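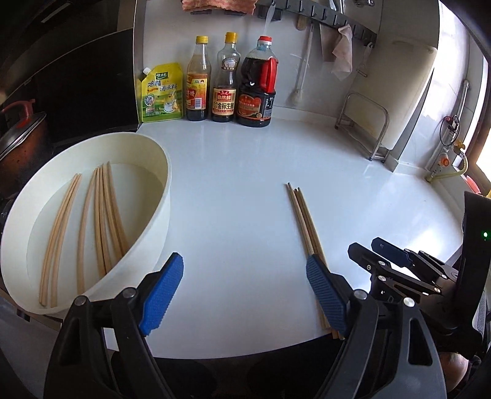 Foto: Hamisi Nzioka / Jaltent. Tarea de palillos en encimera.

Quiénes somos

Jaltent desarrolla pinzas de dos dedos para manipulación en entornos domésticos y registra con ellas las demostraciones que después se usan para programar y evaluar robots. Las pinzas se manejan a mano. Trabajamos en cocinas reales, con los utensilios y los envases que hay en ellas, y entregamos a cada cliente las secuencias grabadas, los datos de apertura y un informe de incidencias.

El informe de incidencias forma parte de todas las entregas desde el fallo de los pasadores. Los clientes nuevos suelen preguntar por él, y por eso lo exponemos en esta página.

El fallo de los pasadores

La pinza de la serie Travo transmite el movimiento a cada dedo mediante brazos articulados sobre pasadores metálicos. En la primera versión los pasadores se montaban a presión, sin retención secundaria. El cálculo de carga era correcto para agarre axial. No contemplaba el par lateral que aparece cuando se sujeta un haz de piezas largas y delgadas por un punto alejado de su centro de masa.

Los palillos de madera son un caso claro. El haz gira entre las almohadillas, los palillos exteriores se desplazan respecto a los interiores y la fuerza deja de repartirse por igual en los dos dedos. Con una sola pieza el efecto es pequeño. Con un haz agarrado cerca del extremo grueso, el pasador delantero trabaja en flexión en cada cierre.

En enero, durante una sesión en una cocina del proyecto Hisenen, un operador notó que el dedo derecho cerraba con holgura y detuvo la tarea. El pasador delantero había salido de su alojamiento tres milímetros. Se retiró la pinza, se revisaron las demás unidades en servicio y se encontraron otras ocho con desplazamiento medible. Ninguna había perdido el pasador por completo.

La avería mecánica era menor. El problema de seguridad, no tanto: un pasador suelto sobre una superficie donde se prepara comida es un cuerpo extraño metálico, y puede acabar dentro de un recipiente sin que el operador lo vea. Suspendimos todas las sesiones en cocina y avisamos por escrito a los titulares de los espacios el mismo día.

Causa y corrección

El análisis lo dirigió Demyd Kravets, responsable de mecánica. Se ensayaron 22 pinzas en banco con ciclos de cierre sobre haces de madera, alternando la posición de agarre. El desplazamiento se reprodujo en las unidades montadas con el lote de brazos suministrado por Kariuki y también, con más ciclos, en las de fabricación propia. La tolerancia del alojamiento aceleraba el fallo, pero el origen estaba en nuestro diseño. Así consta en el informe final y así se comunicó al proveedor, al que en un primer momento habíamos atribuido toda la responsabilidad. La rectificación se envió más tarde de lo debido.

Se aplicaron los cambios siguientes:

Retención mecánica en los dos extremos de cada pasador.
Marca de pintura entre cabeza y brazo, para detectar el giro a simple vista.
Límite de apertura asimétrica por software. Si un dedo se retrasa respecto al otro, la grabación se interrumpe.
Recuento de pasadores y tornillos antes y después de cada sesión, firmado por el operador.

El recuento es lento. Al principio se hacía solo al terminar la jornada, lo que obligaba a dar por sospechosas todas las tareas del día si faltaba una pieza. Kibet Makori, que coordina a los operadores, pidió pasarlo a cada sesión, y con ese criterio trabajamos ahora.

Limitaciones conocidas

La corrección no resuelve el deslizamiento del haz. Las almohadillas azules sujetan bien los palillos mientras el agarre es perpendicular; en diagonal, los palillos del centro pueden salir hacia la punta. Lo registramos como fallo de tarea y no descartamos la secuencia, dado que los equipos que entrenan políticas de control suelen pedir también los intentos fallidos.

Tampoco está cerrado el comportamiento sobre encimeras blancas brillantes. El reflejo de una ventana puede saturar parte de la imagen y la estimación de posición pierde puntos de referencia en esa zona. Mutua Biwott mantiene una lista de las secuencias afectadas, que se entrega aparte. No usamos paños ni mates para cubrir las superficies, porque el cliente necesita la cocina tal como es.

Cuando se trabaja con dos pinzas queda un tercer punto abierto: el cruce entre dedos. El sistema avisa de la proximidad, pero no bloquea el movimiento, que depende de la mano del operador. El procedimiento vigente exige soltar el objeto con una pinza antes de acercar la otra a menos de una palma — regla imprecisa, pendiente de sustituir por una distancia medida.

Equipo

Demyd Kravets: mecánica y ensayos.
Kibet Makori: operaciones y formación de operadores.
Troels Snorradóttir: software de adquisición y sincronización.
Hamisi Nzioka: documentación técnica y fotografía.
Mutua Biwott: calidad de datos.

En total somos unas 43 personas, contando a los operadores a tiempo parcial.

Notificación de incidencias

Los titulares de cocinas, clientes y operadores pueden comunicar cualquier anomalía a través del formulario de contacto, indicando el número de serie grabado en la carcasa de la pinza. Si se ha encontrado una pieza suelta, no debe reutilizarse ni desecharse: guárdela en una bolsa cerrada y anote dónde estaba. Los alimentos que hayan quedado al descubierto en la encimera se retiran y Jaltent abona su importe. La pinza queda fuera de servicio hasta que mecánica emite el alta por escrito.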